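Predetti - tabla de vajilla de comedor

Contenido
El conjunto reúne 637 registros de piezas de vajilla usadas en comedores colectivos. Cada fila corresponde a una referencia de catálogo; las variantes de color comparten fila. Versión 2 del esquema.

Archivos
piezas.csv - tabla principal, separador punto y coma, UTF-8 sin BOM.
materiales.csv - 26 códigos de material con su denominación.
cambios.txt - correcciones desde la versión anterior.

Campos de piezas.csv
id: entero, no se reutiliza.
forma: plano, hondo, cuenco, fuente, taza.
diametro_mm: medido en el borde exterior.
altura_mm: pieza sola, sin apilar.
paso_mm: incremento de altura por cada pieza añadida a la pila. Vacío si el fabricante no lo publica.
material: código de materiales.csv.
origen: Drornus, Hodthorpe o Amoah.

Notas
Los registros de Hodthorpe venían en pulgadas y se convirtieron con redondeo al milímetro.
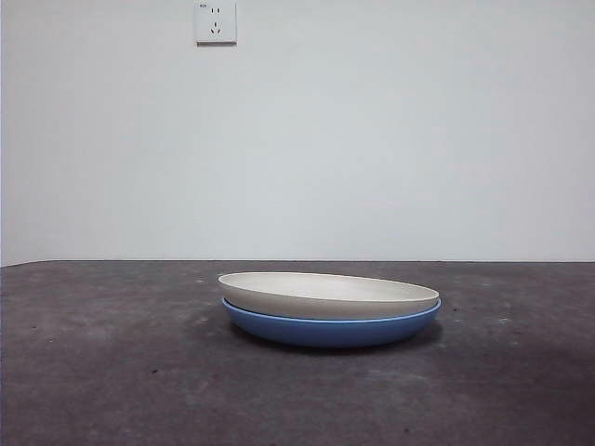

El valor de paso_mm solo es válido entre piezas de la misma referencia. Para pilas mixtas hay que medir; la tabla no las cubre.

Problemas conocidos
En 5 filas de Amoah falta la altura. Los códigos de melamina y fibra de bambú se solapan en el catálogo de Drornus - pendiente de revisión en agosto.

Licencia
CC BY 4.0.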